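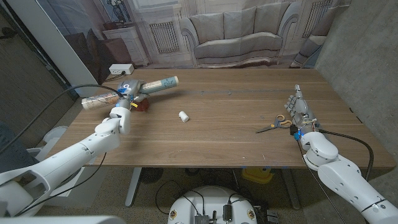 The long wooden table, with the living room backdrop behind it.

Rillusbridge Allotment Society
Minutes of the meeting held 5/2/24

I took the notes again, so grumbles about spelling to me please. We had 21 in the room and two apologies, and we got going a bit late as the kettle took an age.

Last minutes
Read and agreed. One member pointed out that I'd written "leeks" where I meant "leaks" in the bit about the water butts (quite right, sorry!) and I've put that straight.

Water
This took up most of the evening. The standpipe at the Bradau end is still dripping and the path beside it is a bog. I'd rung the plumber twice and got the answering machine both times. We talked for ages about whether to patch it or put in a new tap, and in the end we voted for a new tap, with up to £200 set aside. I'll get a price in writing before anything is dug up. Please don't tie string round it in the meantime, it only makes it worse.

Seed order
The Mokia list has come and I passed it round. Broad beans have gone up, onion sets haven't. If we put in one big order we get the carriage free, so let me have your slips by the end of the month, with your plot number on them this time! I got told off for wanting three sorts of beetroot, but I'm having them anyway.

Iyengar plot
The double plot we all call the Iyengar plot is coming free and there are people waiting. Some of us wanted it split in half, others said the shed sits right across the middle and that would only cause rows. I can see both sides. We agreed to split it and move the shed, and I've asked for a few strong backs to help once the ground dries out.

Rents
Staying at £20 for the year. Very short chat, everyone pleased.

September show
Same classes as last time, plus a new one for the ugliest carrot, which got a big laugh and then a surprisingly long talk about whether parsnips could go in. They can't. I still need someone to do the teas.

Any other business
Bonfires: after dusk only, please, and have a look for hedgehogs first. The gate code is changing and I'll send it round to everybody.

Next meeting to be fixed once I know when the hall is free.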